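Once the table is clear, lay your foam board down flat. Mine is a pale blue-gray and runs nearly the whole width of the tabletop – I leave a strip of wood showing front and back so I can get my fingers under it later. Then set out one tray and stop there!
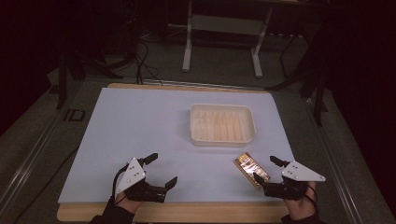 Foam board down, white tray still empty.

I like the tray a bit toward the back, so there's room to sort in front of it. My beads come in bags of 275, and a whole bag at once is a mess (ask me how I know), so pour out a small handful and go from there.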